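Changes to the Skedalstead Allotment Waiting List

The Skedalstead Allotment Association has held land on the east side of the railroad since 1915. The original lease with the town covered 30 plots. After the Rudirness field was added, the total rose to 70, and it has stayed there. Demand has grown a good deal in that time, and members will know that the waiting list has become a regular subject at the spring meeting.

At present an applicant may expect to wait nearly 3 years for a full plot. The wait for a half plot is shorter, but it varies from season to season and depends on how many members give notice in the fall. The office has reviewed the way the list is kept, and several changes will take effect in April.

First, applicants will be asked to confirm their interest once a year. A card will be mailed to the address on file. Those who do not return it will receive one reminder before their names are removed. In the last review, a large share of the letters sent to people near the top of the list came back undelivered, and plots stood idle well into the growing season while replies were awaited.

Second, an applicant who is offered a plot may decline it once without losing his or her place. Some of the lower plots at Rudirness are heavy clay and flood after a hard rain, and it seems unfair to penalize anyone for waiting for better ground. After a second refusal, the name will move to the bottom of the list. 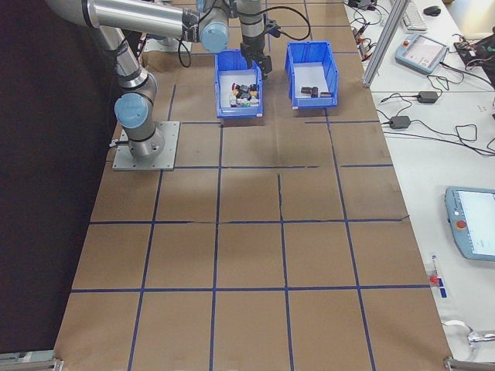 Oda from the Rakena side asked whether the new rule on refusals would apply to people who have turned down a plot already, and said she hoped it would not, as she had refused one on the slope two seasons ago on account of her knees. The office confirms that earlier refusals will not be counted. Every applicant begins with a clean record in April.

Third, half plots will be offered to the list as a whole. Until now they have gone only to applicants who asked for one on the form. Accepting a half plot does not remove a member from the list for a full plot, and the original date of application will stand.

Members who wish to share a plot with a person on the list may continue to do so, provided that both names are entered in the register. Sharing does not give the second person a right to the plot if the first gives it up. This point has caused disagreement in the past and is now written into the rules.

Rents are unchanged for the coming season. The water charge will be billed separately, with payment due before the standpipes are turned on. Keys to the Rakena gate may be collected from the office on Thursday evenings.

Comments

Fledix_plot
Will the cards come by email too? Our mail is very slow.

Marit
Glad to see the half plots opened up. I would have taken one straight away if I had known.

clayboots
The lower end at Rudirness needs a drain more than it needs a rule.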